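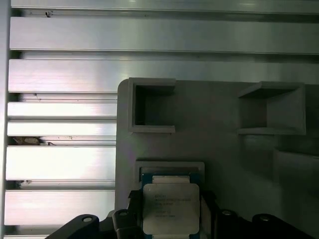

Council's old computer plan leaves plenty unsaid

Renbridge council says it will hand out 583 refurbished desktop computers to homes and community groups by the end of June, under a scheme it is calling a "fresh start for local tech". It is the third fresh start of this kind the town has been offered, and the first two went quiet before anyone published a result.

The machines are coming out of council offices, which are moving to laptops. Kandpal, the firm handling the work, will wipe the drives, replace worn parts and send the computers out with a keyboard, mouse and screen. Anything past saving goes to a recycler in Drirklow.

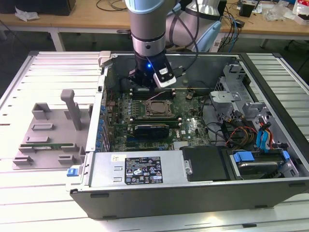 The council puts the saving at "up to" 1,000 tonnes of carbon over the life of the scheme. It has not said how long that life is, or what it is comparing the figure with. A request for the workings was answered with a copy of the press release.

There is also the matter of what people will be able to do with the things. Older desktops can be perfectly good for letters and homework, but some cannot run the latest version of Windows, and the council would say only that each machine will have "a suitable operating system". Households will get a 5-month warranty. After that, repairs are their own lookout.

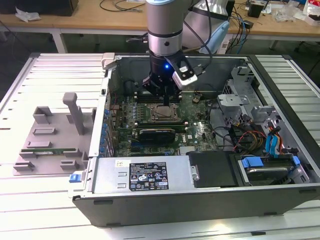

Nadalton tried something much like this two years ago. Its council promised computers to every family on the waiting list and managed 327 before the money ran out. A review later found that many had been sent to homes with no broadband, where they were of little use. Renbridge says it has "learned from other areas" but has set nothing aside for internet costs.

Local charities have given the plan a polite welcome. One food bank said it would gladly take four machines, though it would have liked to be asked before its name appeared on the list of partners.
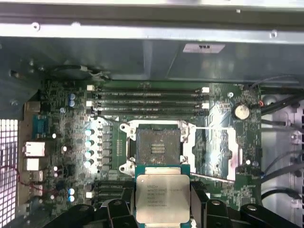
Applications open next month through the council website. Residents without a computer are advised to use the one at Renbridge library, which is closed for building work until the autumn.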